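About Pedwood

Pedwood is a small company in Doltport. We record people doing ordinary work with their hands, and we prepare these recordings so that a robot can learn from them. Our customers are teams who train robots for homes, offices and light industry. They come to us when they have a good model and a good arm but too few examples of a drawer being opened.

The company was founded by Bartosz Ostrowski and Wojciech Adamczyk, who were in the same year at the technical school in Hutov and met again, much later and by accident, in Australia. Bartosz had been repairing packaging machines. Wojciech was writing software for a warehouse, and most of his time went into programming one arm to pick up one kind of carton. When the supplier changed the carton, he had to begin again. They thought that it should be possible to show the work to the machine instead, many times and in many rooms, and they looked for the simplest way to do the showing.

What we do

Each of our operators works with a hand-held gripper. It has two fingers, and the operator closes and opens them to take hold of things, in the same manner as a robot would have to do. A camera on the gripper records what is in front of the fingers. For some projects the operator also wears a camera on the head, so that the customer receives the wider view of the room as well.

There is no robot arm in this part of the work. We are asked about this often. An arm is heavy, it needs its own space, and one person has to watch it the whole time. A gripper can be carried up the stairs in a case. With it we can record in an office in the morning and in someone's kitchen after lunch, and the learning system sees different floors, different light and different furniture. For our customers this variety is worth more than another thousand repetitions on the same bench. 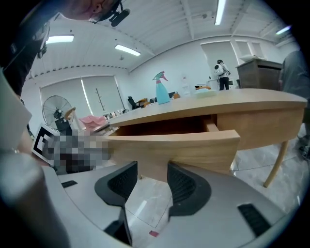

We write every task as one short sentence before anybody picks up a gripper. "Open the drawer." "Stand the bottle up." "Put the bottle on the tray." If the sentence needs a comma, we usually divide the task in two. The operator reads it, does it, and puts the things back in a new arrangement for the next recording. The new arrangement is important. In our first months we always returned every object to the same place, which we marked with tape, and we were quite proud of how tidy this was. The customer's model learned the places of the tape very well and could do little else. We removed the tape in November and we have not used it again.

One recording of one task is called an episode. Most of ours are short. A good operator in a good session makes 70 episodes in an hour, and we do not ask anyone to go faster than this. When people hurry, they begin to throw the objects a little at the end, and the system will learn to throw too.

How we choose what to keep

Not every episode goes to the customer. Wojciech built the checking program, which the whole office calls Piątek, after the Polish word for Friday. He finished it on the last afternoon of a long week and the name stayed. Piątek looks first at the technical side: whether the position of the gripper was tracked from start to finish, whether the pictures and the finger movements agree in time, whether a marker was hidden for too long. After this a person watches the episode and decides if the task written in the sentence was the task that was done.

We keep the mistakes, but separately. An episode where the bottle slips and the operator takes it again can be very useful, provided that it is labelled as such. Some customers ask only for these. In our first large project the customer ordered 2000 episodes, and after our own checking we had 932 that we were willing to sign for. We told them the number, we extended the work at our cost and we delivered the rest later. It was not a comfortable telephone call for Bartosz. The same customer is still with us, and our planning since then allows for much more checking time.

Who does the recording

Our operators come from many kinds of work. We have had a former hairdresser, two students of physiotherapy, a man who drove a tram for most of his life. We do not look for technical education. We look for people who are patient and who notice when something is wrong, for example when a drawer does not close completely and it should be written down.

Training takes two days. On the first day new operators only practise holding the gripper and moving at an even speed, which is more difficult than it sounds when you have been using your own fingers since childhood. On the second day they record beside an experienced colleague and then sit with the person who checks, to see their own episodes from the side of the computer. Nobody records for longer than 45 minutes without a break. The gripper is not very heavy, but the wrist feels it.

Several operators can record in one room at the same time. We started to do this for practical reasons and found that it gives more natural recordings, with other people and their movements in the background, as it will be for the robot later.

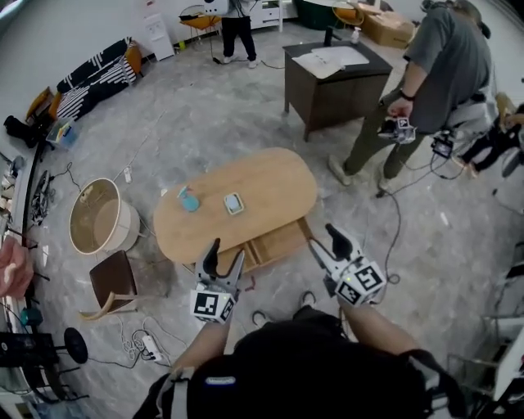 Privacy

People who work in front of our cameras have agreed to it in writing, and they can take this agreement back. If we record in a home or in a rented office, we first walk through it with the owner and put away letters, photographs and anything else that is private. What cannot be put away is blurred before the files leave our server. Faces are blurred as a rule, unless the contract and the person both say otherwise. We do not record sound.

Working with us

A usual project begins with a small trial. You send us a list of tasks and, if it is possible, the fingers that your own robot uses, so that we can fit the same shape to our grippers. We record a first set and send it to you with the notes of the operators. Please read the notes. They are written in everyday words and they often explain a strange episode faster than the data does.

We answer messages ourselves, normally within two working days. Bartosz looks after contracts, rooms and operators, and Wojciech looks after formats, tracking and delivery. If you would like to become an operator, write to Bartosz and tell him which hours suit you - mornings are easiest to fill, so afternoons are very welcome.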